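I went up to the Lalow workshop expecting to be bored, because I'd come to write about rules. Robot rules! But the house rulebook (76 pages, and I did read it) is rather good fun once you see it next to an arm that could flatten you.

My favourite is rule 5, on cables. Anything strapped to the arm has to be checked through its full reach at crawling speed before you're allowed to go faster. Loops snag, apparently, and they love a corner. Then there's the one about clamps, which go in the log like any other tool, so the arm's path gets planned around them.

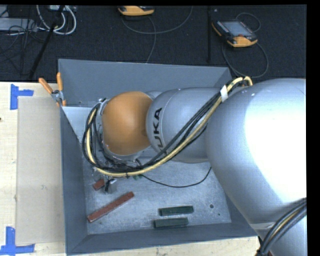
The KUKA arm over the metal bin, with a clamp on the rim and blocks on the bin floor.

They rewrote the lot in February, borrowing bits from Vamach, and the new version says where your handheld controller should live when you put it down. I thought that was fussy. Then I tried to find my own phone at lunch (coat pocket, other coat) and went a bit quiet. Narnness gets its copy next, and I've asked to tag along.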